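Undwood Business Centre
Frequently asked questions for tenants and visitors

Applying for a unit

Who may apply for a unit at Undwood?
Applications are welcome from sole traders, partnerships, registered companies and charities. Applicants must be at least 18 years of age and must intend to use the unit as a place of work. Units may not be used as living accommodation or solely for storage.

What sizes are available?
The centre has 26 units over two floors. The smallest are suited to one or two people. The largest, on the ground floor of the Vurness wing, measures 620 square feet and has its own entrance from the yard.

How long is the agreement?
Units are let on a rolling licence. Either party may end the licence by giving 60 days' notice in writing. Notice given by telephone cannot be accepted.

Is a deposit required?
A deposit equal to two months' fee is payable before keys are issued. It is returned after the final inspection, less the cost of any repairs or cleaning. 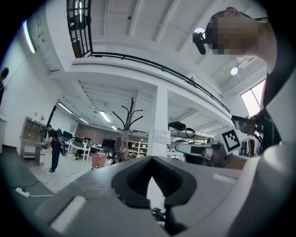 Can I view a unit before applying?
Viewings are by appointment with the lettings office and usually last around 26 minutes, including a short tour of the shared areas. Please bring a form of photographic identification. Occupied units can be viewed only with the consent of the present tenant.

Fees and charges

What does the monthly fee include?
The fee covers heating, water, buildings insurance, cleaning of corridors and washrooms, and the use of the shared kitchens. Electricity is metered separately for each unit and billed in arrears. Tenants must insure their own contents.

Are business rates included?
No. Tenants are responsible for registering with the local authority and for any rates due. Many small businesses qualify for relief, and the lettings office can provide a letter confirming the dates of occupation.

When are fees reviewed?
Fees are reviewed once a year, in August. Tenants are told of any change in writing before it takes effect.

Using your unit

What are the opening hours?
Reception is open from 8.30 am to 5.30 pm. Tenants may enter the building at any hour using their access fob. The front doors lock automatically at 6 pm, after which visitors must be met by their host.

May I decorate or alter my unit?
Walls may be painted with prior approval. Partitions, additional sockets and fixed shelving require a works request form, which should be sent to the building manager, Anas Hijazi, with a simple drawing. Work must not begin until the form has been signed and returned.

Is furniture provided?
Units are let unfurnished. A small stock of desks and chairs is held in the Pinto Room and may be borrowed free of charge, subject to availability. Borrowed items remain the property of the centre and should be returned clean.

Is there an internet connection?
Each unit has a wired connection supplied through Flustix, the centre's network service. A basic allowance is included in the fee. Faster speeds can be arranged at extra cost, and wireless access for visitors is available in reception and the meeting rooms.
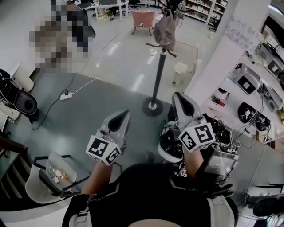
On the office floor: a white chair and two hand-held grippers.

Are there restrictions on noise?
Tenants are asked to keep noise at a level that does not disturb their neighbours. Drilling and similar work should be carried out before 9 am or after 5 pm.

Deliveries, parking and waste

Can reception accept parcels?
Parcels that one person can lift will be signed for and held for two working days. Pallets must be received by the tenant in person at the yard entrance.

How is parking allocated?
Each unit is allotted one permit. Further permits are issued in order of request when spaces allow. Vehicles may not be left in the yard overnight.

What happens to my rubbish?
General waste and recycling should be taken to the enclosure behind the Vurness wing. Paint, batteries and electrical goods must not be placed in the bins.

Complaints and further help

How do I make a complaint?
Complaints should be made in writing to Lavanya Lobo, Tenant Services, stating the unit number and the nature of the concern. A reply will be sent within 26 working days. Urgent faults, such as leaks or loss of power, should be reported to reception by telephone at once.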